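Unit 4: Planning a Guest Speaker Evening

Course handout, Olaniyan School Events Certificate

Read this before the October session and bring your draft budget.

1. Booking the speaker

Write to the speaker at least one term ahead. The first letter should give the date, the venue, the expected audience and the fee you can pay. Travel and a meal are separate items. Get the title of the talk in writing before you print anything.

2. The Gristwood Hall case

Students at Skomo High ran a talk on river travel in a hall with 109 seats. Tickets opened three weeks ahead and 49 were sold in the first two days. The total budget was $3000, and the speaker's fee took more than half of it.
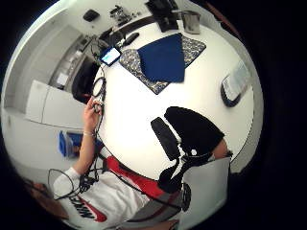 Sales slowed after the first week. The students moved the start from 8:00 to 7:00 p.m. so younger grades could come, and sent a second notice to parents. On the night 19 seats were still open.

3. Running order

Doors, welcome, talk, questions, thanks. Keep the welcome under three minutes. Pick one student to introduce the speaker and another to close. Have two questions ready in case the audience is slow to start.

4. For next time

Rework the case budget for a hall twice the size. Show the ticket price you would need to break even. One page, typed.

Reading: Multodent course pack, section 6.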